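Plollton Practice Keyboard Stand, Model 2

Home > Teaching Studio > Stands and Benches > Plollton Model 2

A folding stand for digital pianos and stage keyboards, made for teaching rooms where the instrument gets moved between lessons. Supplied flat with all bolts and one hex key. 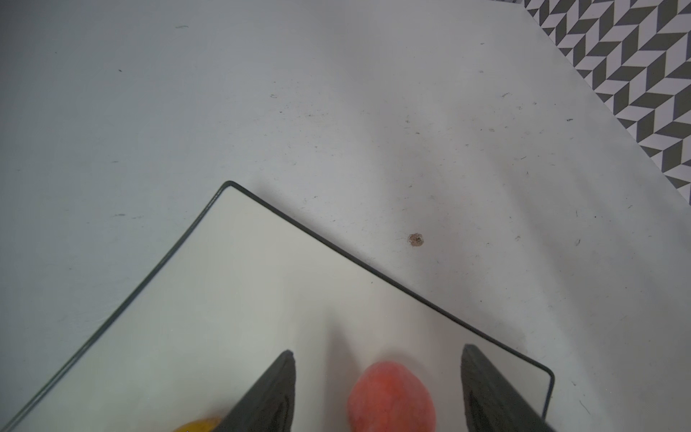
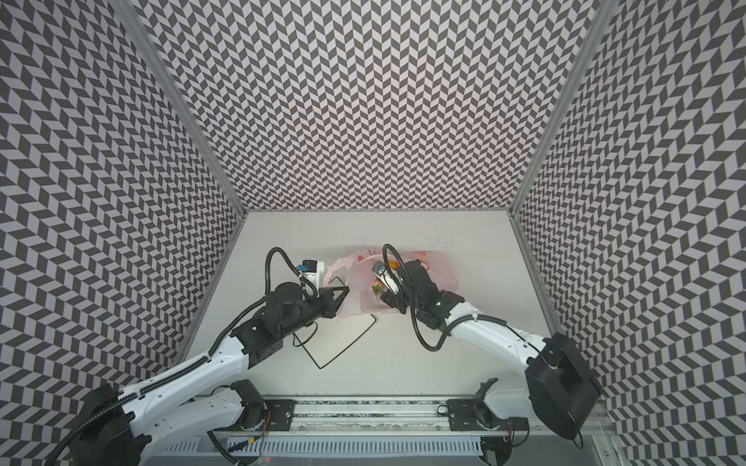
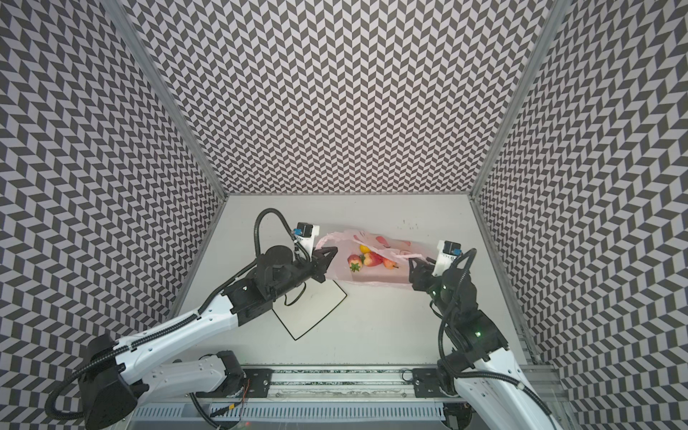

Light tabletop with chevron-patterned walls.

Overview

The Model 2 is the second version of the Plollton stand. The first version had a single center brace and a plastic height knob. The new one has a brace on each side and a steel pin that drops through both legs. Height is set before the keyboard goes on. Do not pull the pin with an instrument on the stand.

It takes most 61, 76 and 88 key instruments. For 88 key models with a built-in speaker cabinet, check the depth of the case against the arm length below. The arms have rubber pads that can be slid forward or back to clear battery doors and cable sockets.

The stand was worked out with Josphat Rugemalira, who teaches piano and theory in Grustemthorpe and wanted something his younger students could sit at with their feet on a box. The lowest setting is there for that reason. At the highest setting most adults can play standing.

Specifications

Type: folding, double braced
Material: powder-coated steel
Color: black
Height settings: 7
Maximum load: 91 lb
Arm length: 14 in
Feet: rubber, adjustable for uneven floors
Assembly: required, allow 20 minutes
Item number: 1224

In the box

Stand frame, left and right
Cross braces (pair)
Height pins (pair), plus one spare
Pads for the arms
Hex key
Printed instructions

Fitting accessories

The Dervishi music desk clips to the rear bar and holds an open book or a tablet. It can be added at any time and needs no tools. The Sastimix pedal plate bolts between the feet and stops a sustain pedal from sliding on hard floors. Both are sold separately. The pedal plate does not fit the first version of the stand.

A second tier for a small synth or a laptop is planned. Please do not use second-tier arms from other makers, as the bolt spacing is different.

Care

Wipe with a dry cloth. Check the brace bolts after the first month of use and once a term after that. If a foot pad splits, replacements are sold in sets of four.

From a teacher

"We have had these in three rooms since April and they get folded up every evening. One pin went missing and the spare was in the box. I would like a carrying strap." Bríd Doherty, keyboard and voice

Orders and delivery

In stock. Orders placed before 2 p.m. leave the same working day. Schools and music studios can order on account; please include a purchase order number. Orders of six stands or more ship on a pallet, so let us know if there are stairs or a narrow door at the delivery address.

Returns are accepted within 30 days if the stand is clean and all the parts are in the box. The frame is covered for five years. Pads, feet and pins are covered for one.

Related items

Plollton adjustable bench, black
Dervishi music desk
Sastimix pedal plate
Replacement foot pads, set of four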